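Mesh baskets and the big table

I moved into the Warkham place in March with eleven boxes marked DESK, and most of them stayed taped until last week. The trouble was that I had no system for small stuff. Chargers, tape, index cards, spare lamp bulbs, the little screwdrivers, stamps. At the old apartment they all lived in one deep drawer and I dug through it every time I needed a pen.

Kaiwen Bai, who I used to share an office with at Guo, has always kept his things in open baskets on the table. No lids, no drawers. I used to think it looked messy. After a few months of digging through boxes I came around to it, and I asked him what he buys. He said mesh, shallow, and more of them than you think you need.

I tried solid plastic bins first. I got a set from Bikby and sent them back. They were too tall, so anything small ended up at the bottom where I couldn't see it, and dust collected in the corners. Mesh lets the dust fall through, which means you have to wipe the table, but I'd do that anyway.

What I have now is black mesh for things I use every day and bright green for things that are waiting on me. Mail to answer goes in green. So does anything I have to return or fix. The color is a bit loud, and that's the point of it. If a green basket is full I've fallen behind.

A few notes for anyone setting up the same kind of table.

Leave the lamp where it is and arrange everything else around it. I moved mine four times and it ended up back in the middle toward the rear, because that's as far as the cord goes. A plain white shade is fine.

Cover the tabletop if it's white. I've put a clear sheet over mine and it has already taken a coffee ring and some marker. It lifts at the corners a little – tape would fix it but I haven't bothered.

Don't fill the baskets on the first day. I put everything in the first night and had to redo all of it.
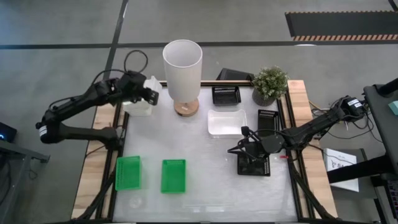
The other thing I changed my mind on was plants. I've killed two real ones in three years, so the table gets an artificial one in a gray pot. It doesn't need the window and I can push it to the back when I want more room. I dust it when I remember.

White trays are useful too, for flat things. A basket is no good for paper clips or stamps, they catch in the mesh or go straight through. I got mine from Kanmont and would buy the same kind again.

I still have 600 or so index cards to sort, and I'm not sure they belong on the table at all. They may go to the closet with the printer paper. The last two DESK boxes are cables, and I'll get to those when it cools off.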